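Hanging Fabric and Lettering Without Wrecking the Wall

A length of cloth and a few cut-out letters will dress up a wall for a birthday, a craft table or a school open house. Most of the trouble comes from how the cloth is hung. These are the methods I use at home, where the walls are old plaster and don't forgive mistakes.

Choosing the cloth

Buy more width than the wall calls for. Cloth pulled tight shows every crease and every place it's held, and it drags on whatever is holding it. I add half again to the width and let it fall in folds. For a background that will have letters on it, go lighter on the folds, or the letters will tip into them and be hard to read from the side.

Dark cotton hides shadows and joins. It also picks up lint, so go over it with a tape roller after it's up. Doing it beforehand is a waste, as the cloth will collect more on the way to the wall. Cheap polyester is fine for a weekend but it holds static and can't take a hot iron. If you're not sure what you have, test a corner on the lowest setting.

Wash cotton before you cut it. I lost 8 inches off a long piece that I had cut and hemmed first, and it never reached the floor again.

Getting the creases out

Steam works better than ironing on anything longer than a tablecloth. Hang the cloth first, then work from the top down, holding the bottom edge with your free hand to put a little weight on it. If you don't own a steamer, mist the cloth with plain water from a spray bottle and leave it overnight. Keep the bottle away from paper letters and do this step before any of them go on.

For storage, roll the cloth around a cardboard tube. Fabric shops throw these out and will usually give you one if you ask.

Holding up the top edge

Binder clips are the cheapest answer. Use small ones, close together, and run a cord or a wire behind them. A few big clips spaced far apart will give you deep swags between each pair and the cloth will slowly slide out. A clip every 20 centimeters is plenty for medium-weight cotton.

A tension rod is good in an alcove or a doorway. Wipe the wall where the rubber ends will sit, tighten it by hand and give it another turn the next morning.

Removable hooks hold well on gloss paint and badly on flat paint. Wipe the spot with rubbing alcohol, let it dry, press the hook for a full minute and wait an hour before loading it. When you take it down, pull the tab straight down along the wall. Pulling outward takes the paint with it.

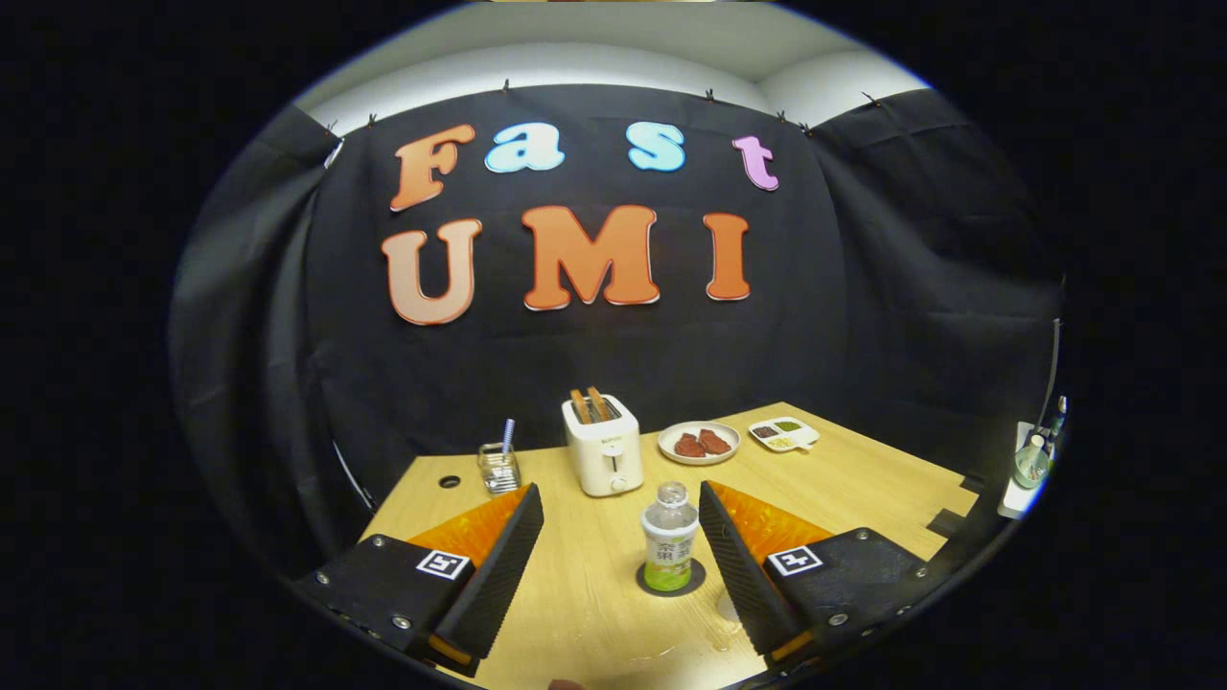 Curtain wire is worth having if you put something up more than once or twice a year. You screw in two small eyes and leave them there. Mine have been in the dining room since a January party and you wouldn't spot them unless you were looking.

Cutting letters

Print the outlines on plain paper and tape them over the card. Cut through both layers together. Use a sharp craft blade for inside corners and scissors for long curves. For the hole in an "a" or an "o", cut the inside first while there's still plenty of card to hold on to.

Leaving a thin white border around a colored letter makes it stand out on a dark background, and it hides a shaky cut. Glynis-style double mounting, with one card glued on a slightly bigger one, looks neater but takes twice as long.

Fixing letters to cloth

Lay everything out on the floor before you start. Put the longest word down first and center the others to it. Mark the line with a strip of painter's tape and remove the tape at the end.

Straight pins are fine for felt and thin card. Put them in at an angle, from behind if children will be near. Sticky-back hook tape grips felt and fleece but not smooth cotton. Double-sided tape holds on cotton for a day or so and leaves a residue if it's left longer. Graça Teixeira wrote in to say she tacks each letter with two loose stitches and snips them afterward, and I've switched to that for anything staying up a week.

Taking it all down

Remove the letters first, then the clips, starting at the ends and working toward the middle. Keep the letters flat in a large envelope with a sheet of wax paper between layers. Tape residue on cotton comes off with a little dish soap and a cold rinse. Don't put the cloth in the dryer until the mark is gone.

Contact | Copyright Karnurlow Home Tips | Back to top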